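Upholstery and Soft Furnishings, Level 2
Unit 4 handout: Dressing and presenting a leather sofa
Bring this sheet to the Wednesday practical.

4.1 Before you start

Read the section on leather finishes from Unit 3 again. Most of the sofas you will meet in showrooms and rental flats are pigmented leather, with a coloured coating over the hide. Pigmented leather wipes clean easily and does not mind a damp cloth. Aniline leather has little or no coating, marks quickly and should be left to somebody who has done it before. If you can't tell which you have, put one drop of water on a hidden part, such as the underside of a cushion. If it sits on top, treat the leather as pigmented. If it soaks in and darkens, stop and ask.

Take off watches, rings and belts with large buckles. Tie back lanyards.

4.2 Order of work

Work from the top of the sofa downwards, so that dust and crumbs end up on the seat and then on the floor.

Start with the headrests. If they adjust, move each one through its full travel and clean the fold where the back meets the hinge. Set them all to the same position afterwards unless the client's sheet says otherwise. In the Trisley show flats the rule is headrests down for photographs and up for viewings.

Next, the back cushions. On tufted backs, use the soft brush attachment along the seams and a dry paintbrush in the button dimples. Do not press a nozzle into a dimple, as it can pull the thread. Then wipe with a cloth that has been wrung out hard. Go along the seam, then across the pad.

Arms come after the back. They collect hand grease and usually need a second wipe. Dry them at once with a clean cloth, or pale leather will show streaks under a window.

Seat last. Panelled seats hold grit in the stitching — vacuum both directions before any cloth touches them. Allow 30 minutes before putting anything back on the seat. 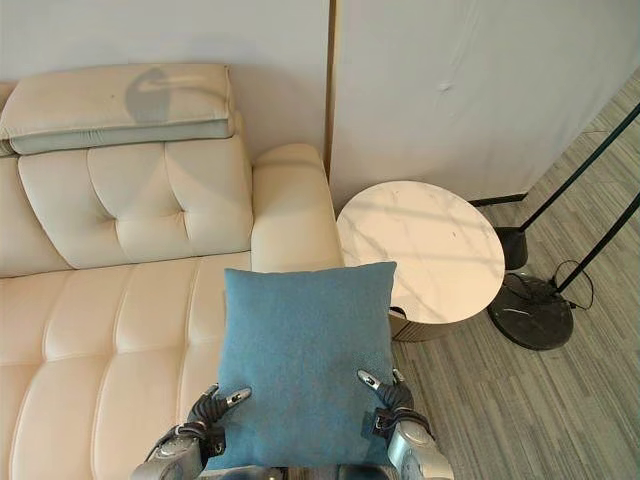

4.3 Throw pillows

Check the cover first. Zip fully closed, pull tucked away, no loose threads. Hold the pillow upright by its lower half and push the filling up into the top corners with your thumbs, then turn it over and do the same again. A square pillow with empty corners looks tired even when it is new.

Colour: on cream, ivory and other pale leathers a single strong colour is enough. Teal, rust and dark green all work. With patterned covers, use one patterned and one plain. A woven cover grips leather better than satin or velvet and is less likely to slide down into the seat.

New dark or bright covers can transfer dye to pale leather. Rub the cover with a damp white cloth for 10 seconds. If colour comes off, the pillow does not go on the sofa. This was the cause of the Vovadwood complaint discussed in class, where the repair to one seat panel was invoiced at 775 and the pillow had cost very little.

Placement: against the arm, leaning back slightly, bottom edge square to the seat. We don't teach the karate chop on this course. Some clients ask for it, in which case do it lightly.

4.4 The side table

Leave a hand's width between the table and the arm of the sofa so that neither rubs. Round tables are easy to set too far forward; line up the centre of the top with the middle of the arm.

Marble and marble-effect tops are cleaned with water and a drop of washing-up liquid only. No vinegar or lemon on real stone. Fluted bases trap dust in the grooves and want a dry brush, top to bottom.

4.5 For the practical

You will work in pairs on the Kjærgaard two-seater or the Gromance corner unit. Each pair has up to an hour, drying time included. Bring two white cotton cloths, a soft paintbrush and your Unit 3 notes. Vacuums are in the store cupboard — please empty them after use.

Reading: course folder, sheets on leather finishes and dye transfer.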